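Contrôle avant mise en route — bras et pince, atelier partagé Avham
Fait le 20 avril 2019. Je coche au fur et à mesure et je commente, comme d'habitude !

1. Alimentation et arrêt d'urgence
Bouton d'arrêt Teltus : OK, il coupe bien le bras et la pince ensemble. Je l'ai enfoncé trois fois pour être tranquille. Câble secteur : OK. Goulotte Suominen : à refixer, une vis manque (je l'ai cherchée partout, tant pis).

2. Programme en simulation
Trajectoire rejouée avant toute mise sous tension : OK. Vitesse limitée à 40 % pour les premiers essais, et franchement on n'a aucune raison d'aller plus vite avec des boutons. 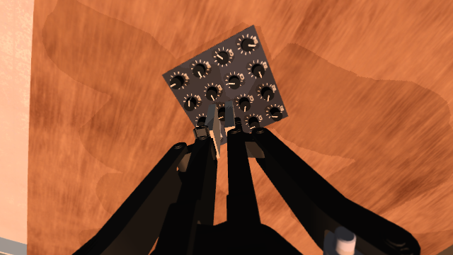
Force de serrage : réglée à 14 N. L'an dernier j'étais parti bien plus haut et j'ai bousillé un potentiomètre, donc on reste doux et on monte seulement si ça glisse. Temporisation à la fermeture : 200 ms, OK.

3. Zone de travail
Rien d'autre sur le plateau que le bras et le panneau : OK. Limites logicielles : OK sur trois axes, à revoir sur la rotation du poignet — j'ai tapé la butée une fois, sans casse.
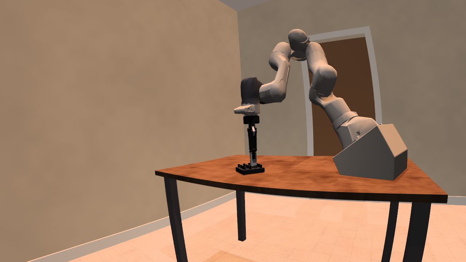

Reste la question des distances, et là je suis plutôt content. J'ai hésité à rapprocher le panneau du socle, mais avec la bonne largeur de bois nu qu'on garde entre les deux, le bras passe par-dessus en arche et la pince descend bien à la verticale entre les boutons. À conserver tel quel. Pour l'approche, on garde la hauteur de sécurité à 84 mm, pas moins.

4. Fixations
Vis du socle : couple à contrôler, je n'avais pas la bonne clé. Accouplement de la pince : OK. Carte Pundent : OK, micrologiciel à jour.

À faire avant mai : la vis de goulotte, la butée du poignet, le couple du socle. Tant que le socle n'est pas coché, pas de mise en route en vrai — même pour « juste un petit essai » !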